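Zorkirberg pantry shelf set
README, last touched November 30, 2006

Quick notes so people stop mailing me the same things. Will clean up later, probably.

What it is

Pictures of canned food being put away. Cans on a table, cans on a shelf, cans on the way from one to the other. Started in June as a pantry clear-out and turned into a data set after Ettore Cocco wanted something with round shiny things in it and labels that wrap. 1,883 pictures shot, 1,349 kept. The rest were too dark or double saves.

What's in it

Canned fruit and vegetables mostly. Peaches, corn. Label style is shared across the corn cans, so do NOT use the look of the label as an ID, you will merge cans that are different cans. We did this in version 1 and had to redo a whole folder.

Text on labels is often only partly there, the can is round and the word goes around the side. Transcribe what you can read and stop. If you see two letters, write two letters. Don't finish the word for the label even if the fruit makes it obvious.

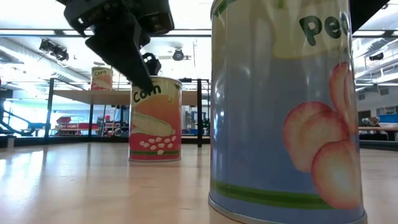 Near cans and far cans get the same class. Size in the picture means nothing here, a can up close can fill half of it and the one on the shelf comes out tiny. There is a size column in cans.txt but it's a guess made from the pantry list, treat as a hint only.

Folders

table/ cans standing on the tabletop
shelf/ cans already up, or mostly up
topdown/ looking down on the lid
odd/ everything else, dented, lying down, label torn
notes/ Ettore's notes, some in Italian, sorry

File names are date-less on purpose. Order inside a folder is NOT time order. Don't build anything that needs it.

Labeling rules

- one box per can, include the metal rim at the base if it shows
- partly hidden can: box the part you see, set hidden=1
- reflection of a can on the tabletop is not a can. leave it out
- fruit drawn on the label is not fruit. Yes somebody tagged it
- no can is "empty" or "full". You can't tell from outside so there is no field for it
- product field = what the label says. If you can't see a label it's "unknown", even when you're pretty sure

That last one matters most for topdown/. From straight above you get a bright disc and not much else. Reflections run across the lid and change from one picture to the next, so they look like scratches or ridges and people tag damage that isn't there. Leave the damage field blank unless the same mark shows up from another side too.

Also from above: rings and arcs on wood. These go under surface_mark, not object. Don't write down what you think made them. The old tag was "can_ring" and it was a bad tag, I renamed it everywhere I could find it. If you hit one I missed send me the file name. 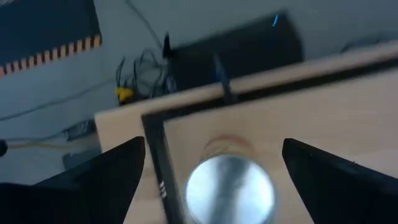
Cinzia Greco thinks topdown/ should be a separate download, on the grounds that a lid with no label tells you shape and shine and nothing about what to put on which shelf, and mixing the two drags down anyone trying to sort by product. Fair. She also asked for a "metal_round" class to use in place of "can" when all you have is the top. I've added it to the class list but only the first part of the folder is redone so far, so expect both.

Putting-away order

People ask if there's a right answer for where cans go. There isn't really. The pantry rule was: vegetables together, fruit together, labels facing out, tall in back. Goal file (goals.txt) has 7 layouts, 3 of them with fruit and veg mixed because that's how it looks in a normal kitchen. If you score against these, say which layout you used. Scores across layouts can't be compared.

"Labels facing out" is judged by eye. If the main word starts on the side facing you it passes. Two of us labeled this and we don't always agree, see notes/facing.txt for the ones we fought over.

Known problems

- glare on the glossy labels, worst down the sides
- background stuff not labeled (cables, boxes, etc). Mask it or ignore it, no plans to do it
- soft focus on whatever is closest, pretty common
- a few files in odd/ are rotated, fix script is in the folder but only tested on my machine
- corn is over-represented. We had a lot of corn

To do

finish metal_round
spelling pass on cans.txt ("peachs" is in there at least once)
split out topdown as per Cinzia
recieve the last batch of boxes from Ettore and merge

Use

Free for teaching and hobby use, just keep this file with it. Anything paid, ask first. If you fix labels please send them back as a plain list, file name then the change, one per line. Not a whole new copy of the folder, I can't diff that by hand again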